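Home Apartments Rates Getting Here FAQ Contact

Frequently Asked Questions for Guests
May, by Vasanthi Kodikara
Reading time: 2 minutes

When can I check in and check out?
Check-in at the Jilov Guest House begins at 3 p.m. Apartments must be vacated by 10 a.m. on the day of departure. Guests who expect to arrive after 9 p.m. are asked to inform the office beforehand so that a key can be left in the key safe.

Is there an elevator?
No. The house was built in 1954 and has stairs only. Guests who have difficulty with stairs should request one of the 2 ground-floor apartments at the time of booking.

How large are the apartments?
The standard apartment measures 36 square meters and has one bedroom, a kitchen and a bathroom with a shower. The attic apartment is larger, but the ceiling slopes on both sides.

Is a deposit required?
A deposit of 110 euros is payable on arrival. It is returned within seven days of departure, less the cost of any damage or missing keys.
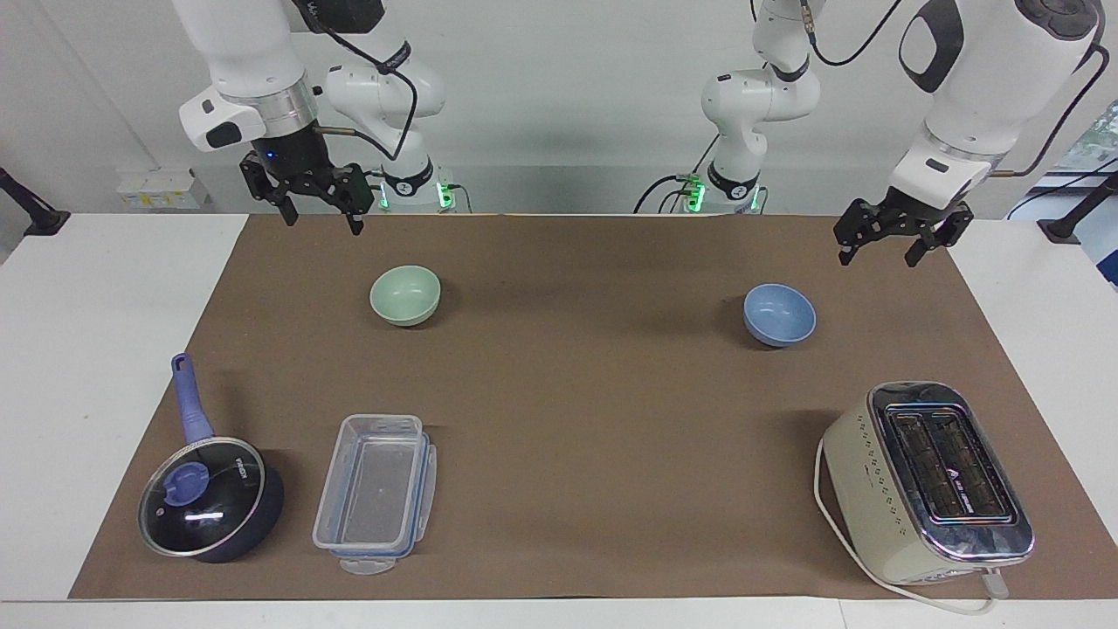 Lempi Koskela writes that her deposit came back on the fourth day, but that she had to send her bank details twice. Guests are therefore requested to enter the full account number on the arrival form and to sign it.

Are pets accepted?
One dog per apartment is accepted by prior agreement. Dogs may not be left alone in the apartment. Other animals are not accepted.

Where may I park?
Each apartment has one space in the yard. A second vehicle may be left on Plison Street, where parking is free overnight. Trailers and boats cannot be accommodated.

Are bed linen and towels provided?
Bed linen and bath towels are included in the rate and are changed weekly. Beach towels are not provided.

What happens if I cancel?
Cancellations received at least 30 days before arrival are free of charge. After that date, the first night is charged. Requests to change dates should be sent in writing to Ernő Halász at the booking office.

May I use the garden in the evening?
The garden and barbecue are open to all guests until 10 p.m. Charcoal is sold at the office.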